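색온도 얘기 좀 하자

또 조명 얘기다. 지겨운 사람은 넘어가시고.

지난주에 거실 등 하나 바꾸려고 매장을 네 군데 돌았다. 네 군데 다 주광색. 하얗다 못해 퍼런 그 빛. 직원한테 전구색 있냐고 물으니 "그건 카페에서나 쓰죠" 한다. 아니 왜. 집에서 쓰면 안 되나. 집이야말로 전구색이어야 하는 곳 아닌가.

내 주장은 간단하다. 한국 집은 너무 밝고 너무 하얗다. 그리고 천장 한가운데 달린 네모난 등 하나로 방 전체를 해결하려는 버릇, 이게 제일 문제다. 벽등이나 스탠드는 장식 취급. 있으면 예쁘고 없어도 그만인 것. 나는 순서가 거꾸로라고 본다. 벽등과 스탠드가 먼저고 천장등은 나중에, 필요하면 다는 거다. 청소할 때나 물건 찾을 때 켜는 용도로.

반론 안다. 어둡다, 눈 나빠진다, 책을 어떻게 읽냐. 다 들어봤다. 책은 책 옆에 있는 등으로 읽는 거다. 천장에서 2미터 넘게 떨어져 내려오는 빛으로 읽으면 내 머리 그림자가 책 위에 딱 얹힌다. 다들 그러고 살면서 왜 스탠드 하나를 안 사는지. 어릴 때 우리 집도 그랬다. 형광등 밑에 밥상 펴고 숙제하는데 손 그림자 때문에 공책을 계속 돌려가며 썼다. 그래서 내 글씨가 이 모양인가 싶고.

숫자로 하면 이렇다. 우리 집 침실에 지금 켜는 건 800루멘짜리 하나. 그것도 벽으로 쏘게 해놨다. 벽에 한번 부딪혀 나온 빛이라 눈이 편하다. 처음 온 손님들은 다 어둡다고 한다. 근데 앉아서 차 한잔 마시고 나면 아무도 그 얘기를 안 함. 눈은 적응한다. 적응 못 하는 건 스위치부터 찾는 손이다.

작년에 산 벽등 얘기도 해야겠다. Plelora에서 나온 건데 청동 느낌 마감에 갓은 우윳빛 유리. 이름은 Hastmont. 사진으론 훌륭했다. 달아보니 갓 아래쪽이 뻥 뚫려서 누우면 전구가 그대로 보인다. 침대 옆에 다는 등이면서 누워본 사람이 없었다는 얘기다, 만드는 과정 어디에도. 65유로 주고 직구했는데 배송비까지 치면 말을 말자. 결국 현관으로 쫓겨났다. 현관에선 아주 잘 어울린다. 서서 보는 등이었던 거지.

여기서 내가 하고 싶은 말이 나온다. 등은 켜진 모양을 보고 사야 한다. 꺼진 모양이 아니라. 쇼핑몰 상세페이지 열어봐라. 열에 아홉은 하얀 배경에 꺼진 등만 덩그러니. 가로 세로 치수는 있는데 빛이 어디로 가는지는 없다. 위로 가나 아래로 가나 옆으로 새나. 그게 제일 중요한데. 의자를 팔면서 앉는 높이를 안 적어놓은 거나 마찬가지다.

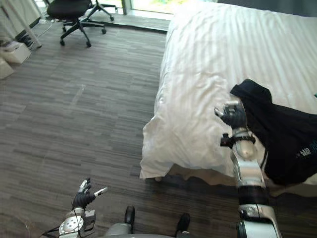 상세페이지에 색온도도 제대로 안 적는 데가 많다. "따뜻한 빛", "은은한 빛", "감성적인 빛". 몇 켈빈인지만 써달라고. 한 줄이면 된다. 연색성까지 바라지도 않음. 바라긴 하는데 포기했다. 한번은 문의를 남겼더니 답이 "고객님 전구는 별도 구매입니다". 전구 값을 물은 게 아니잖아요.

그래도 잘하는 데가 없진 않다. Akolgo라고 작은 공방인데 여기는 제품마다 켠 사진을 찍어서 올린다. 어두운 방에서, 벽에 붙여놓고, 정면이랑 밑에서. 조광기 낮춘 것도 따로 있다. 값은 좀 한다. 제일 싼 벽등이 209유로. 비싸다 싶다가도 잘못 사서 서랍에 처박은 등들 값을 더해보면 그게 그거다. 나는 더해봤고 별로 추천하지 않는다, 더해보는 걸.

스위스에서 조명 설계하는 Ursina Schnyder라는 분 강연을 예전에 들은 적이 있다. 통역이 좀 엉성해서 절반은 놓쳤는데 한마디는 적어뒀다. 방에 들어가서 등부터 보이면 그건 등이 너무 많이 일하는 거라고. 처음엔 뭔소린가 했다. 지금은 좀 알겠다. 벽이 보이고 탁자가 보이고 사람 얼굴이 보여야 되는데 우리 집들은 문 열면 천장 네모부터 보인다.

물론 예외는 있다. 부엌. 칼 쓰는 데는 밝아야지. 나도 도마 위는 하얀 빛이다. 욕실 거울도 양옆에서 밝게 비추는 게 맞고. 위에서만 내려오면 눈 밑이 시커매져서 아침마다 기분을 잡친다. 어르신 계신 집도 다르게 봐야 한다. 나이 들면 정말로 빛이 더 많이 필요하고 문턱이랑 계단 쪽은 특히 그렇다. 그러니까 무조건 어둡게 살자는 말이 아니다. 필요한 자리에 필요한 만큼. 자꾸 오해들 하시는데.

조광기도 할 말 많다. 요즘 신축은 스위치가 다 터치식에 무슨 앱까지 붙어 나오면서 정작 밝기 조절은 안 되는 데가 수두룩. 켜거나 끄거나. Brakavham 로터리 조광기 달아서 쓰는데 앱도 없고 와이파이도 없고 그냥 돌린다. 손님도 설명없이 돌린다. 부모님도 돌린다. 단 LED 전구는 조광 된다고 적힌 걸로 사야 한다. 아닌 거 끼우면 깜빡거리고 웅웅 소리도 난다. 이거 모르고 조광기 탓하는 후기가 엄청 많은데 전구 상자부터 다시 읽어보시길.

그리고 매입등. 천장에 구멍 여러 개 뚫는 거. 유행인 건 알겠는데 소파 바로 위에는 제발 뚫지 말자. 정수리만 뜨겁고 얼굴은 그늘지고. 벽에서 조금 떨어뜨려서 벽을 타고 내려오게 하면 훨씬 낫다. 업자분들은 간격 맞춰 바둑판으로 뚫는 걸 제일 좋아한다. 도면상으론 깔끔하니까. 근데 우리는 도면에 안 산다. 가구 자리 먼저 정하고 구멍은 그 담에 뚫자고 하면 귀찮아하시는데 그래도 말해야 된다. 한번 뚫으면 못 메운다. 메울 순 있는데 티가 난다.

3월에 이사하는 친구가 등을 골라달라고 해서 일단 아무것도 사지 말라고 했다. 들어가서 일주일 살아보고, 저녁에 어디 앉는지 보고, 거기에 하나. 그러고 또 일주일. 친구는 벌써 네모난 거 주문했단다. 주광색으로. 환불 되는지 알아보는 중이다.

댓글로 꺼진 사진만 올려놓은 쇼핑몰 제보 받습니다. 켠 사진 있는 데도요. 이쪽이 더 급함.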